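Lovmont to refit shore ice plant before it looks at more boats

28 July 2019 was a working Sunday at Skulby, with two longliners due on the evening tide and the old ice plant down to one compressor. Inger Vestergaard, who runs engineering for the fishing company Lovmont, had set aside the morning to talk through its replacement.

The existing plant was built to supply flake ice to a fleet that mostly landed within two days of leaving port. Trips are now commonly twice that. The boats load more ice per trip, they load it within a narrower window, and the plant has to build up a store between landings that it was never sized to hold.

"The ice maker itself is adequate on paper," Vestergaard said. "The bin is the limit. Once the bin is full the drum stops, and then three skippers want ice in the same hour and we are making it to order. You can't make it to order. The refrigeration load doesn't work like that."

The new bin will hold 400 tonnes, kept at minus five degrees, with a rake system feeding a screw conveyor along the quay. Two drum makers will replace the present three. Vestergaard said the reduction was deliberate, as the third machine has run for most of its life as a source of spare parts for the other two.

The refrigerant will change as well. The present system runs on a synthetic blend that has become expensive to buy and awkward to account for. The replacement will be a low-charge ammonia system with a secondary glycol loop, so that the ammonia stays inside the machine room and glycol goes out to the bin and the chill store.

"There is a penalty for the extra heat exchanger," she said. "You lose a few degrees across it and you pay for the glycol pumps. We accepted that. The chill store has people in it all day and I did not want ammonia pipework over their heads."

The design work was done with Dardo Iturra, a refrigeration engineer at Lozano, which will supply and commission the plant. Iturra joined by telephone for part of the interview. He said most of the early discussion concerned water, not refrigeration.

"Skulby draws from the town main and the pressure falls away in the evening," he said. "A drum maker wants steady water at a steady temperature. If the feed is warm you lose output, and if it is short you get thin flake that packs down in the bin and won't rake out. We put in a header tank and a precooler. It is the least interesting part of the drawing and it fixes most of the complaints."

The header tank will sit on the roof of the net store. That required a structural check, and two of the roof beams are to be doubled. 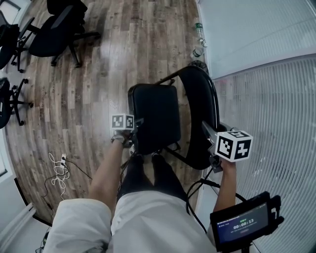
The question of salt was also settled early. Some plants of this type make ice from clean seawater, which gives a lower melting point and a softer product. Lovmont tried a small seawater unit on the quay in January and decided against it.

"The fish came out well enough," Vestergaard said. "But the ice is not uniform, the salt drains out of it in storage, and after three days the bottom of the bin is a different product from the top. For a boat that makes its own and uses it straight away, fine. For a shore plant with a large store, I would not do it."

Maximum electrical demand will be 700 kilowatts with both drums and the chill store running. The present supply to the site will not carry that alongside the processing hall, so a second transformer is being installed by the north gate. A control system will hold back one of the drums when the hall is busy and run both overnight, when power is cheaper.

Asked whether the savings would cover the cost of the work, Vestergaard said they would cover part of it. She declined to give the total. She was more willing to discuss losses under the present arrangement, which she put down mainly to boats waiting.

"A boat tied up for ice is a boat with a full crew and no fish coming aboard. It is also taking up quay that somebody else wants for landing. We have had a vessel go out short of ice and come back a day early with the hold a third empty. That trip is in the accounts as poor fishing. It was poor icing."

Waste heat from the compressors will be recovered to warm washdown water for the fish boxes. Iturra said the heat available was modest and of a low grade, and that an existing boiler would still be needed to bring the water up to its final temperature. An earlier plan to heat the offices from the same source was dropped when the pipe run was measured.

The conveyor has caused the most argument with the skippers. The present one discharges at a single point, and boats shift along the quay to reach it. The new line will run for 925 metres in total, counting the return leg and the branch to the inner basin, and will have five discharge points. Several skippers asked for a blown-ice system with flexible hoses. Vestergaard said it had been costed.

"Blowing is quick and the crews like it. It also warms the ice and breaks the flake, and over that distance you would lose more than I could defend. A screw is slow and dull, and you can mend it with parts from a shelf."

The work will be done in two stages. The bin and the first drum maker go in on the site of the old salt shed, which has already been cleared, and will run beside the existing plant until they have been through a full set of load tests. Only then will the old machines be drained and taken out. Ice will be brought by lorry from Lirlow, farther up the coast, on the days when the changeover leaves the quay without a supply.

Iturra said the load tests would be run against the busiest week in the landing records, with the header tank fed at evening pressure. He expects the first trouble to come from the rake, which has to be set by hand for the ice it is moving.

"You set it, the ice is a little wetter than you thought, you set it again," he said. "I have never seen one right on the first day."

Larger vessels have been discussed at Lovmont for some time, and two yards have been asked for outline prices. Vestergaard said she had advised the company to take no decision until the new plant had worked through a winter.

"If we order a boat with a bigger hold today, I can't fill it with ice," she said. "So we do the ice first."

The second transformer is to be connected before the first drum maker arrives on site.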